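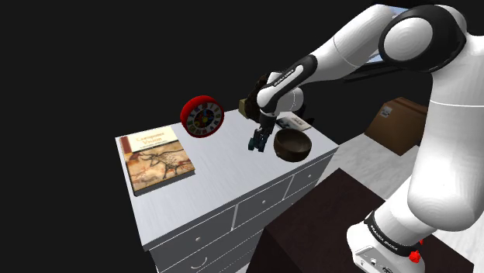

Page last changed: 24th October

Is the Kadoto cut of Cloron the same movie they showed in theaters?

Posted by grgic_fan75

I missed Cloron when it played in Praltstead back in September, so I rented it on Kadoto last night (great fun, by the way!). My sister saw it on the big screen and swears there was a whole scene on the ferry before the credits. Mine just went to black. Did I get a shorter version, or is she mixing it up with the first one? I really don't want to pay twice.

mothlight2000

She's right, there is a ferry scene, and it runs 5 minutes. Kadoto has two listings with the same poster, which is so annoying. Scroll down to "other versions" and look for the one marked theatrical. I wrote to support and they swapped mine for free, but I'd only had it a day, so write soon.

popcornpatty

no idea about the ferry but the first one was better

reelslow

I got the short one too. One thing to add: the Grgić commentary track only comes with the theatrical listing, so check for that in the audio menu before you hit play. When I wrote in they wanted the order number (mine ended in 2793), and it's on the receipt email.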